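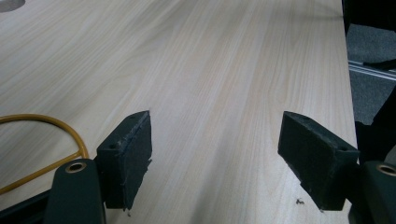
¿Ferry nocturno o autobús para llegar a Pevelberg con dos niños?

Publicado en: Viajes en familia > Transporte
3 de abril de 2026

trotamundos_a_ratos

¡Hola a todos! Llevo semanas leyendo el foro y por fin me animo a escribir, que ya tengo un lío en la cabeza que no veas. Nos vamos a finales de mes mi pareja, los dos peques (cuatro y siete años) y yo, primero unos días en Dasero y luego a Pevelberg, que es el sitio que de verdad nos apetece por lo de las cascadas y el pueblo viejo. El vuelo a Dasero ya lo tenemos comprado, así que por ahí no hay vuelta atrás.

Mi duda es cómo hacer el tramo entre los dos sitios. He visto que hay un ferry nocturno de Naciri con camarote y también un autobús directo de Stinley que sale por la mañana. El camarote familiar me sale por 80 euros (los cuatro, con baño dentro, o eso pone) y el autobús por 60 en total, con el descuento de los niños ya metido. Vamos, que la diferencia de precio no me quita el sueño, sobre todo si con el barco me ahorro una noche de hotel.

Lo que me preocupa es otra cosa. El pequeño se marea hasta en el coche de mi suegra, y el mayor no duerme si hay ruido. Por otro lado, meterlos un día entero en un autobús por carretera de montaña tampoco me parece un planazo. ¿Alguien lo ha hecho con niños? ¿Se mueve mucho el barco? ¿El autobús para lo suficiente para estirar las piernas y hacer pis? También quería saber si merece la pena alquilar coche, aunque me da un poco de respeto conducir allí porque he leído de todo.

Ah, y si alguien sabe dónde se compra la comida para el trayecto cerca del puerto, me hace un favor enorme. Gracias de antemano, ¡y perdón por el tocho!

Respuestas

mochila_verde

¡Hola! Yo lo hice el año pasado con mi hija, que entonces tenía cinco, y te cuento largo porque a mí me habría venido de perlas que alguien me lo contara.

Cogimos el ferry a la ida y el autobús a la vuelta, así que te puedo hablar de los dos. El barco me gustó bastante más. Embarcas por la tarde, los niños corretean un rato por cubierta (hay una zona vallada en la popa, con unos bancos), cenas lo que te hayas llevado y a la cama. Los camarotes son pequeños pero limpios, con cuatro literas, y las de arriba llevan una barandilla que a mí me pareció un poco baja. Yo puse a la niña abajo y listo. Pide camarote interior en la cubierta del medio: se nota menos el movimiento y los motores quedan lejos. Nosotros tuvimos la suerte de un mar como un plato, pero una pareja que conocimos a bordo lo había pasado fatal en un viaje anterior, así que depende del día que te toque.

Para el mareo, lo que te diga tu pediatra, y pregúntaselo con tiempo, que hay cosas que no se pueden dar a según qué edades. A la mía le funcionó cenar poco y pronto, pan y plátano, y nada de mirar la tablet. ¡Y lleva bolsas a mano, no en la maleta!

Del autobús: son unas horas largas, con dos paradas, la primera en una gasolinera bastante triste y la segunda en un mirador precioso donde venden tortas de queso. La carretera tiene una subida con muchísimas curvas justo después de la gasolinera, y ahí fue donde mi hija se puso blanca. En el barco ni se enteró, fíjate. Los asientos son cómodos y el conductor iba tranquilo, eso sí. El baño del autobús estaba cerrado con llave todo el viaje, así que aprovecha las paradas aunque digan que no tienen ganas.

La comida la compramos en el mercado cubierto que hay detrás de la terminal, por la puerta de las flores. Cierran a media tarde, ve antes de recoger las maletas. En el barco hay cafetería, pero cara y con una cola tremenda a la hora de la cena.

Otra cosa que no viene en la web: el ferry llega muy temprano y en Pevelberg no abre casi nada hasta más tarde. Hay una panadería en la cuesta del puerto que sí abre pronto, con chocolate caliente y unos bollos de anís que todavía recuerdo. Escribe al alojamiento para que te guarden el equipaje, porque subir con maletas por el empedrado es un suplicio. ¡Si llevas carrito, que sea de ruedas grandes!

curvas_y_mapas

Coche sin dudarlo. Con niños paras donde quieres y punto. Yo pagué 400 por la semana con seguro completo y silla infantil, y mira que me dolió, pero lo amorticé yendo a las cascadas a primera hora sin depender de nadie. La carretera es normal de montaña, asfaltada entera, solo hay que ir despacio y no hacerla de noche.

Ojo con devolverlo en otra ciudad, que te clavan un suplemento. Y haz fotos del coche antes de salir.

paso_corto

Yo discrepo un poco con lo del coche. Si el plan es quedarse en Pevelberg y moverse por el pueblo viejo, lo vas a tener parado casi todos los días, y dentro no se puede aparcar si no eres residente. A las cascadas sube un autobús local desde la plaza de abajo, el 31, y a los niños les encanta porque va pegadito al río. Pregunta el horario en la oficina de turismo al llegar, porque en abril todavía funciona el de invierno y lo que sale en internet no siempre está al día.

Entre el ferry y el autobús de Stinley, yo fui en autobús y no lo pasamos mal, pero mis hijos son de los que se duermen en cuanto arranca el motor. Con uno que se marea en coche me iría al barco, mirando antes la previsión del mar. Comprueba también la tarifa de Naciri, porque había una que dejaba cambiar la fecha y otra que no, y en la pantalla de pago se parecen mucho. Yo casi me equivoco.

Para el que no duerme con ruido: por los pasillos hay jaleo hasta bastante tarde y por la mañana te despiertan por megafonía. A mi sobrina le pusimos un cuento con auriculares y cayó enseguida.

trotamundos_a_ratos

¡Mil gracias, de verdad! Me habéis convencido con el barco a la ida. He mirado la web y queda camarote interior en la cubierta del medio para la noche que queríamos, así que lo cojo hoy mismo con la tarifa que permite cambios, por si el mar se pone tonto. El coche lo descartamos, al menos esta vez, y la vuelta la decidiremos según veamos al pequeño.

mochila_verde, ¿las tortas del mirador llevan huevo? El mayor es alérgico y ya me veo el drama.

mochila_verde

Uy, pues no lo sé, la masa parecía de solo harina y agua, pero no me fiaría. Las hacen allí mismo delante de ti, así que puedes preguntarle a la señora antes de pedir. Los bollos de anís de la panadería sí llevan, eso seguro, porque los pintan con huevo por encima. ¡Buen viaje y ya nos contarás!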